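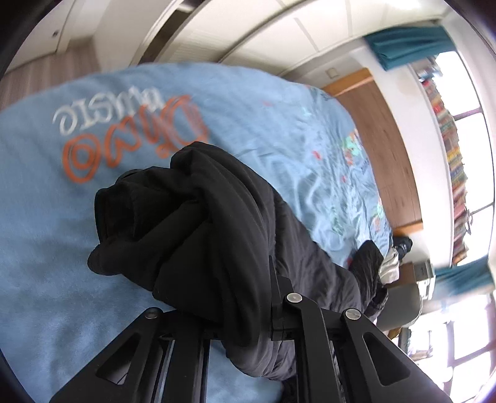
A black garment, likely a jacket, on the Dino blanket, Wednesday.

Keep the ugly blanket
By Audrey-Anne MacLeod

I have strong feelings about bedding, and the strongest is this: every home should have one loud fleece blanket, and it should live on top of the bed where people can see it.

Ours is light blue. It says "Dino" in big loopy orange letters, with "Wüste" in small white script beside it, which is German for desert. I love it! It goes with nothing in the room. Guests smile at it before they've even put their bags down, and then they throw their coats on it, exactly as they should.

I know the other school of thought. I spent a whole January reading about calm bedrooms and nearly bought a linen bedspread from Girer for 300 dollars. It was beautiful (oatmeal, stonewashed, the works), and my sister in Puvport has the same one. I've slept in that room. I spent the weekend carrying my sweater from chair to doorknob, afraid to set it down on anything so smooth.

A fleece blanket asks for none of that. You can drop a jacket on it in a heap and go make a sandwich. You can fold laundry on it, pack a suitcase on it, lie down on it in your jeans at 3 in the afternoon. It goes in the wash with the towels and comes out ready for more. Creases? It's a blanket, it's allowed.

And I'd go further and say the coat on the bed is a good sight. My grandmother's parties on Grewal Street were measured that way. By 8 o'clock her bed was a mountain of wool and nylon, and we kids would burrow into it and fall asleep to the noise from the kitchen. She had a hall closet with plenty of hangers in it. People walked right past.

So buy the nice linen if it makes you happy, and put it in the guest room. But leave the dinosaur blanket, or the racecar one, or the faded thing with the cartoon moon, on the bed you really use. Mine is staying put, and there's room on it for your coat.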